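25 November 2019
Notebook, bench 2: crockery layout, Dorkstead kitchen corner

Carried on with the layout for the kitchen corner. Aim for the day was to settle where the everyday things live, write it down, and stop moving them. Volker Hamann in for the morning, then over to Bortolotti for the other job, so the afternoon notes are mine alone.

Started by clearing everything off and wiping down. Brown mat back on first. It had a curl along the long side from being rolled up in the store, so I weighed it down with cookbooks over lunch and it has mostly gone. If it lifts again, turn it over for a night. Don't tape it. The tape we used in May left a grey line that took methylated spirits to get off.

Dish rack. The Flolto one has gone back to the store. Its slots were cut too close to straight up and down, and the small plates walked forward every time the bench was bumped. The wooden rack with the slanted slots is much better, as the plates lean back and stay put. I oiled it with what was left in the tin and wiped off the excess after 49 minutes (meant to be 30, got held up on the phone). Slots were a bit furry inside where the saw had come through, so I ran a folded piece of 240 paper down each one before oiling. Should have done that the first time.

Mug tree. Two pegs were loose. Pulled them, scraped out the old glue, reglued with the yellow wood glue and left them alone till after lunch. Both firm now. The post has a very slight lean, which I checked with the small square. Volker thinks it's the base that has cupped and the post is fine. He's probably right. Not fixing it unless it gets worse. Heavy mugs should go on opposite sides, low pegs first.

Measured the pegs while they were out: 52 mm showing once seated. The big soup mugs from Draltavon have thick handles and sit right at the tip of the peg, so they're off the list for the tree. They can go on the shelf.

Plates. Discussed whether to keep the coloured ones together or mix them with the grey. Volker wanted one colour per slot and always the same slot. I don't mind, as long as it's written down. For now the blue stands ahead of the yellow in the rack, and the grey lies flat on the mat as the one in use.

Toaster oven stays at the far end, near the outlet. Crumb tray emptied. It needs clear space above and behind when it's on, so no tea towels on top of it, please. I found one there again this morning.
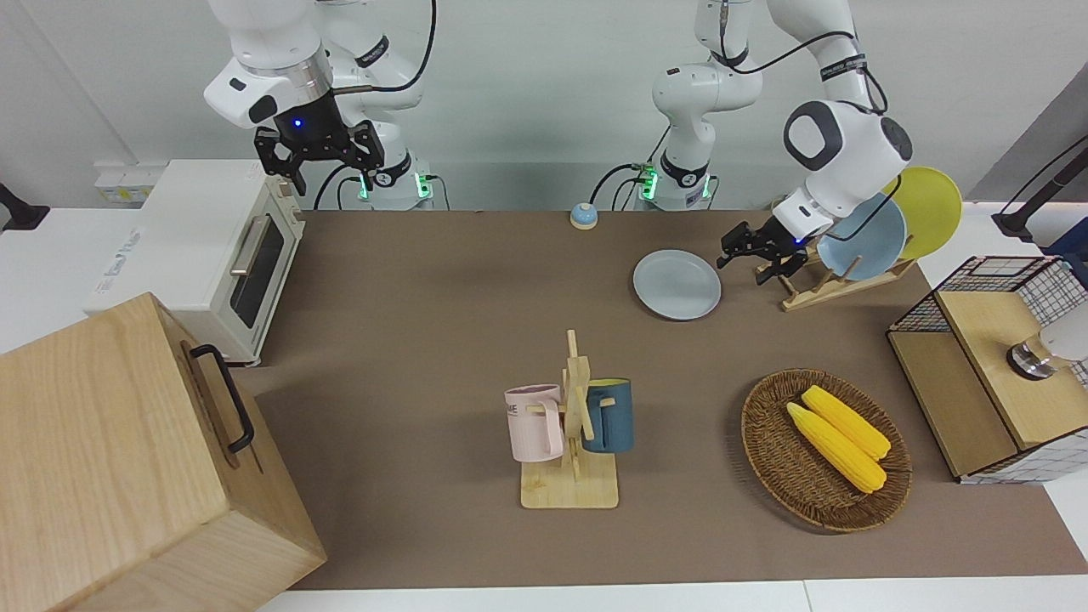 The blue bell I'd like to keep towards the back. It was near the front last week and got knocked with a sleeve more than once. Volker would sooner have it in the drawer but I think it earns its spot.

Wooden box: handle checked and screws nipped up. One was turning without biting, so I packed the hole with a matchstick and glue. Give it until tomorrow before lifting it by the handle. Edges could do with a light sand, as I picked up a splinter on the lower corner.

Trial of the rack in the afternoon. Loaded and unloaded it by hand 5 times with the small plates, then 4 times with the larger ones, thumping the bench with my fist in between. Small plates fine every time. Larger ones fine too, but one rattled on the last go. A strip of felt in the bottom of the slot might quiet it, though felt will hold water. Cork perhaps. Will ask at the hardware store.

To do:
Cork strip for the rack, 3 mm if they have it
More oil, same kind
Sand box edges
Label the shelf for the soup mugs
Check the mug tree pegs again after a few days' use

Flolto rack is on the bottom shelf of the store if anyone wants it for lids.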